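Mapplebeck Round Cafe Table — White
Ildale range. Indoor use. 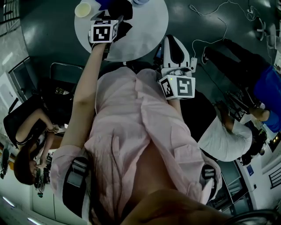

Round top in white, seen from above.

Our best selling small table, back in stock for August. Seats two, three if you are friendly. Good for kitchens, break rooms, coffee shops, craft corners.

Top: 855 mm across, smooth white finish, wipes clean with a damp cloth. No bleach, no scouring pads please.
Weight: 17 kg boxed. One person can carry it, two is easier on stairs.
Base: single center post, 400 mm foot plate, leveling feet included. Turn them by hand till the wobble is gone.

Assembly takes almost no time, four bolts and the hex key is in the bag taped under the top. Dont throw the cardboard before you find it — we get a lot of calls.

Also sold top only, for people who allready have a base. Bolt pattern fits most Grastier posts. Older Pevo posts need the adapter ring, ask before you order.

Price 95 each, delivery extra. Trade orders, email Brenda Cheetham for a quote. Spare feet and bolts same address.

Returns: unassembled, in original box. Scratched tops we can't take back, sorry. Damage in transit — tell us the same day and keep the packaging.

Phones are off Sunday. Matching stools are on the next page.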